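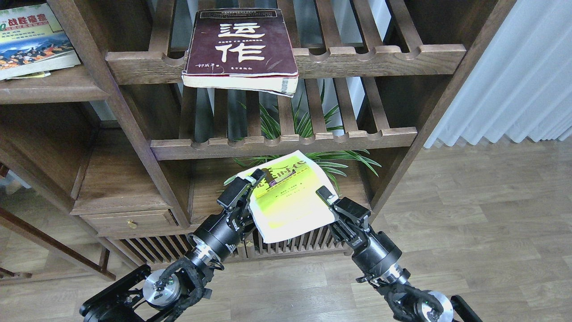
Last updated: November
By Begoñe Paredes

Shelving books with two arms: what I'd set before trusting the software

Plekar says its planner handles "any home shelf." I have a drawer full of tools that were supposed to handle any something. A slatted shelf with a notched front rail is a good way to find out, and these are the settings I'd go over first.

Depth. Slats are mostly gaps, and the depth map will happily report the wall behind as the shelf. Fit one flat plane to the slats and lock it. The automatic surface finder in Molach gave me two shelves where there was one.

Front rail. Plan the approach 8 mm above the notches. The default is 2, fine for a smooth board and asking for trouble with a limp paperback.

Two-handed holds. Tie both wrists to the book's pose, then plan for the book. If each arm gets its own path, they argue and the cover pays for it. Grip force at 44 percent is where I start with old paperbacks. The slider goes to 100 for reasons I can't guess.

Plants. Long thin leaves come and go in the point cloud, so the planner sees a clear path one moment and a wall the next. Draw a keep-out box by hand, leaves included. I've read the claims about learned foliage masks and I'm still drawing boxes.

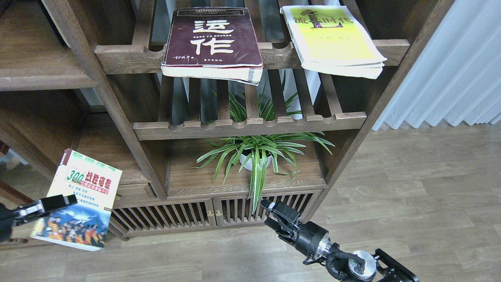 Photo: B. Paredes / Oltby workshop

Books lying flat. Anything that hangs past the shelf lip needs its overhang in the collision model. Most software stores the footprint on the shelf and forgets the rest.

Covers. Don't let the title reader decide where a book goes. Big lettering it can manage; a scuffed cover with small type, I wouldn't bet on. Check the confidence log and send anything under 60 to a person.

Replanning. Turn it off for the last bit of the insert. A fresh plan with the book half in is worse than a slow stop.

Carrasco has a free plugin that does the plane lock in one click. I haven't tried it on glass shelves and wouldn't.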